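Home Projects Publications People Open Day Contact

4.2 Public demonstration

The second part of the evaluation was carried out during the Pisgate open day in January, when the arm was run before visitors for three hours. The aim was to find out how the grasping routine coped with soft goods outside the usual test programme. Rigid items had been dealt with in Section 3 and were left out. The controller was the Kanier planner in the form given earlier, with no change to its settings.

Each run began with the fingers open and the item lying on a plain pale surface. The planner took the outline of the item from the wrist view, chose an approach line and closed the fingers at a fixed speed. Bags are awkward in this respect. Their outline changes with the filling, and small metal parts such as a zip pull or a ring may lie outside the edge of the cloth, as in Figure 5. The outline step was therefore set to ignore bright regions below a given area - a rule taken from Tutov's earlier work on garments.

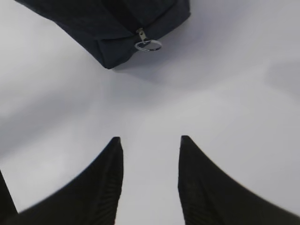
Edem Akolgo objected to this rule in the discussion after the demonstration, and said that a ring was the one part of a bag a person would reach for first, so that throwing it away at the outline step made the task harder than it need be. We accept the point in part. A ring gives a well-defined target, but it is free to swing, and the present fingers have no means of holding it at a known angle. A separate hook tool would be needed, and this was outside the scope of the study.

Over the open day and the practice runs before it, 638 attempts were logged. Of these, 14 were stopped by the operator and are not included in the results. Most stops came when a visitor asked for the item to be turned over, which the logging software treated as a fault.

Contact with padded cloth was harder to judge than contact with thin cloth. The fabric gives way and curves round the fingers, so that the change in motor current is slow and no clear threshold can be set. Dissanayake's method, which looks at the slope of the current over a short window, was used instead. Figure 6 shows the fingers against the underside of a bag at close range, where the wrist view holds only part of the item and the outline can no longer be used.

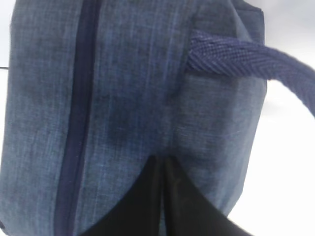
Figure 6. Gripper fingers in contact with a blue fabric bag, wrist view. The woven strap is at upper right.

From this stage on, the planner relied on motor current alone. Straps were not modelled. The three operators were asked to note any run in which a strap came between the fingers, and these runs are treated separately in Section 4.3.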